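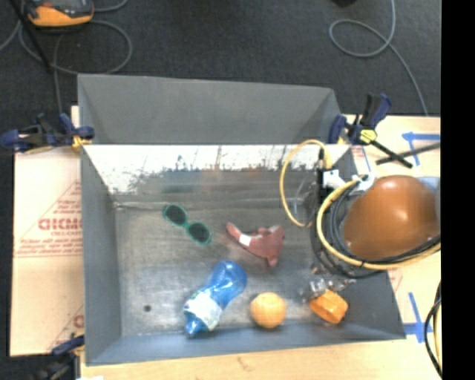
Drorwood 금속 보관함 장기 사용 후기 (회색, 대형)

구입 경로: Quintanilla 온라인 매장
사용 기간: 지난 1월부터 약 9개월
용도: 작업실 잡동사니 임시 보관
작성일: 2026년 10월 9일

1. 구입 배경

기존에 쓰던 것은 Stetov의 플라스틱 상자였다. 바닥 모서리에 금이 가서 교체했다. 조건은 두 가지였다. 뚜껑이 없을 것, 위에서 손을 넣었을 때 바닥까지 걸리는 것이 없을 것. Lestulano의 접이식 제품도 후보였으나 바닥판이 분리되는 구조라 제외했다. 가격은 배송비를 제하고 Drorwood 쪽이 조금 비쌌다.

2. 구조

벽면이 수직으로 떨어지지 않고 바닥 쪽으로 좁아진다. 앞쪽 벽의 경사가 특히 체감된다. 장점은 물건을 벽에 붙여 놓아도 손가락이 들어갈 틈이 남는다는 것이고, 단점은 바닥 면적이 윗면 치수에서 기대한 만큼 나오지 않는다는 것이다. 제품 페이지에는 윗면 기준 치수만 적혀 있으므로 구입 전에 바닥 치수를 문의하는 편이 낫다. 뒤쪽 패널은 무광이고 표면이 매끈하다. 손자국은 마른 천으로 지워진다.

칸막이는 없다. 별매 칸막이가 있다고 안내되어 있으나 내가 주문할 때는 품절이었다.

3. 표면 내구성

가장 아쉬운 항목이다. 안쪽 뒷벽 상단의 희끄무레한 띠 부분이 심하게 닳았다. 띠의 아래쪽 경계가 들쭉날쭉해졌고, 세로 긁힘과 검은 점이 생겼으며, 군데군데 회색 금속이 그대로 드러났다. 왼쪽 벽은 같은 기간을 썼는데도 훨씬 멀쩡하다. 물건을 꺼낼 때 뒷벽을 스치는 습관이 있다면 비슷한 결과를 예상해야 한다.

바닥은 긁힌 자국과 줄무늬 얼룩이 전면에 퍼져 있고 회색에 갈색기가 돈다. 가운데는 은은한 광이 남아 있다. 왼쪽 아래 구석 근처의 작고 둥근 검은 점은 중성세제로 닦아도 변화가 없었다. 연마제는 쓰지 않았다. 기능상의 문제는 아니다.

판매처에 도장 보수가 가능한지 물었더니 담당자 Agnes Hovland 명의로 답장이 왔다. 내부 표면 마모는 보증 대상이 아니라는 내용이었다. 답변까지 3일 걸렸다.

4. 수납 특성

형태가 제각각인 물건을 섞어 넣는 용도로는 무난하다. 지금 들어 있는 것은 얇은 초록 테 선글라스, 파란 반투명 플라스틱병, 연한 주황색 공, 선명한 주황색 컵 모양 용기, 그리고 흰 조각이 감긴 칙칙한 빨간색 물건 하나다. 이 정도 양이면 서로 겹치지 않고 바닥에 한 층으로 깔린다. 병은 세우지 않고 비스듬히 눕혀 둔다.

바닥이 단단하고 깔개가 없어서 구르는 물건에는 불리하다. 상자를 통째로 옮기면 공이 벽에 부딪힌다. 선글라스도 렌즈가 바닥에 직접 닿을 수 있으니 오래 둘 물건은 아니다. 얇은 펠트를 깔면 해결되겠지만 청소가 번거로워져서 쓰지 않고 있다.

색 대비는 좋은 편이다. 내부가 전부 회색 계열이라 주황이나 초록은 바로 눈에 들어온다. 반대로 투명하거나 은색인 부품은 찾는 데 시간이 걸린다. 나사류를 이 보관함에 바로 넣는 것은 권하지 않는다.

5. 소음

플라스틱 제품보다 확실히 시끄럽다. 빈 컵 하나를 떨어뜨려도 옆방에서 들린다. 같은 작업실을 쓰는 Ignacio Esposito는 이 이유로 자기 자리에는 예전 Stetov 상자를 계속 두고 있다. 바닥 아랫면에 고무 패드를 네 귀퉁이 붙이니 책상으로 전달되는 진동은 줄었지만 부딪히는 소리 자체는 그대로였다.

6. 청소

먼지는 마른 솔로 쓸어 모은 뒤 진공청소기로 흡입한다. 바닥과 벽이 만나는 부분에 미세한 가루가 남는데 면봉이 가장 잘 듣는다. 물청소는 두 달에 한 번 정도 했다. 코팅이 벗겨진 부분에는 물기를 남기지 않도록 했다.

7. 평가

구조 강성: 좋음
바닥 접근성: 좋음
내부 코팅: 나쁨
소음: 나쁨
가격 대비: 보통

외관에 신경 쓰지 않는 작업실이라면 쓸 만하다. 같은 가격에 내부가 도장 없는 금속으로 마감된 제품이 있다면 그쪽을 고르겠다. 칸막이가 재입고되면 설치 후 4번 항목을 수정할 예정이다.

댓글 2

Thodoris Mavromatis
바닥 치수 문의해 보신 분 계신가요? 선반 안쪽 폭이 46cm라 윗면 테두리가 걸릴지 애매합니다.

Mavis Ferreira
저도 뒷벽 쪽만 유독 벗겨졌습니다. 칸막이는 아직 품절이네요.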